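Matte white tabletop going gray, how do I get it even again?
Asked by Sheena Purves in Furniture & Surfaces
3119 views, 2 answers

We have a big flat white table in the workroom and I love it, but it's gotten a grayish cast, mostly toward the corners. I've been wiping it down with dish soap since December and it doesn't seem to change a thing! Is this dirt, or is the finish just worn out? I'd hate to paint it. I don't know the maker (the label underneath only says Kandenell).

Answer from gurisfan
Magic eraser. Works on everything.

Answer from Thanasis Tsoukalas
Please go easy with the eraser! It's a very fine abrasive, and on a matte top you can end up with shiny patches that catch the light forever. Ask me about my first desk.

Before you scrub anything, check whether it's really dirt. Lay a sheet of plain printer paper in the corner, then slide it to the middle. If the paper seems to darken along with the table, you're looking at your lights. I spent 2 evenings cleaning a "stain" that was the gap between two ceiling fixtures.
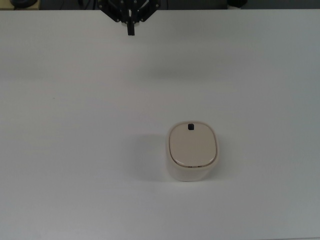 Mine is plain matte white too, and it always looks a bit gray to me, with a faint darker band toward the back where the light drops off. There's one tiny dark speck on the left and I've made my peace with it.

If the paper stays bright and the table doesn't, it could be soap film. Go over it with warm water and a well wrung microfiber cloth, change the water, do it again, then dry it with a towel. I do mine every 7 days or so, whenever I remember. Skip the sandpaper, even 400 grit, unless you plan to refinish the whole thing.

Comment from Sheena Purves
Did the paper thing and the paper went gray too, ha. Moving the lamp tonight.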